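Sorting household goods for a second use: a conversation with Karthik Weerasinghe

Service Profiles, March edition

When Karthik Weerasinghe took over coordination of the household goods stream at the Flarnthorpe Reuse Centre, the mixed bins were the part of the operation that attracted the least attention. Furniture had its own floor, books had a dedicated room and electrical items went through a testing bench. Everything else arrived in bins and stayed in them until there was time to deal with it.

"We used to call it the remainder," Mr Weerasinghe said. "A tea towel, a drink bottle, a dustpan, something a child had played with. They came out of the bottom of the cupboard and into our bins, and in many cases they went straight on to landfill. I found that hard to accept when so much of it could be used again."

The centre received 3,307 household lots in the last reporting year. A lot may be one carton or the contents of an entire laundry, and the label of "household" covers whatever the furniture, book and electrical streams have declined. Under the present arrangement, each lot is tipped out in small quantities and separated by material before any judgement is made on its condition.

Mr Weerasinghe regards the small quantity as the most important part of the method. Bins were previously filled to the rim, and staff would reach in and take whatever was on top. Soft items sank and wrapped themselves around hard ones, and the smallest pieces collected at the bottom.

"If you can see the floor of the bin, you can make a decision," he said. "Once you can't, you are only digging."

The change was introduced over a winter, first at the Paleck Street depot and later at the main site. It met with some resistance. Smaller loads meant more trips from the receiving dock, and the dock team pointed out, fairly in his view, that the extra walking fell to them. The roster was adjusted so that the dock and the sorting benches exchange places at 10:30 am.

Textiles are dealt with first. Cloths, towels and pillowcases are lifted out, shaken open and checked on both sides. A cloth that arrives bunched up is never assessed in that state, as a stain or a tear will usually be hidden in the folds. Sound pieces are laundered and bundled by colour for sale; the rest are cut for rags, which a local mechanical workshop, Galanis, collects every second week.

Plastics take longer. Bottles are emptied, their caps removed and their labels read where the print has survived. Any bottle that once held a cleaning product is set apart from those that held food or drink, and one that cannot be identified is treated as though it held a cleaning product. Solid plastic tools, such as scrapers, brushes and scoops, are washed and hung on the utility wall, where they sell steadily at 90 cents each.

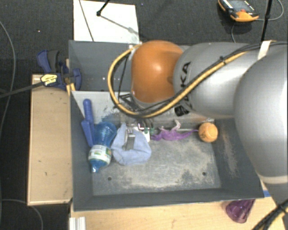
Vinduris, the supplier of the centre's bins, favours a pale interior for sorting work, on the grounds that dirt and small parts are easier to notice against it. Mr Weerasinghe has heard the argument and remains unconvinced. He prefers dark grey, which in his experience makes clear and light-coloured plastics easier to find.

"A translucent bottle in a white tub nearly disappears under our lights," he said. "Against dark grey you pick it up straight away. We will probably go on disagreeing about it, and they are very pleasant about the disagreement."

Toys are the category on which he is most cautious. Soft and stretchy toys in particular are difficult to clean, and the centre will not offer one for sale if the surface is sticky, split or perished. Hard toys are checked for loose parts and battery covers. Of the toys assessed during a recent trial period, 158 were passed for sale – a lower figure than the team had hoped for, although he does not intend to relax the standard.

He was asked what households could do to help before dropping off their goods. His requests were modest. Cloth should be kept in a separate bag from plastic. Bottles should be emptied and rinsed at home, with the caps left on for the journey. Toys should travel in their own container, along with any pieces that belong to them.

"People apologise to us at the dock for bringing in odds and ends," he said. "There's no need for that. I would much sooner have a small bag that has been thought about than a carload that hasn't."

The centre has since ordered further shelving for the utility wall and set aside $600 for a second drying rack, as washed goods are at present spread along the windowsills on busy mornings. Mr Weerasinghe would also like to see a repair table for brushes and dustpans with broken handles, though the floor plan does not yet allow for one.

Household goods are accepted at the main site from 8:00 am. Lots too large for a single trolley should be arranged with the dock beforehand.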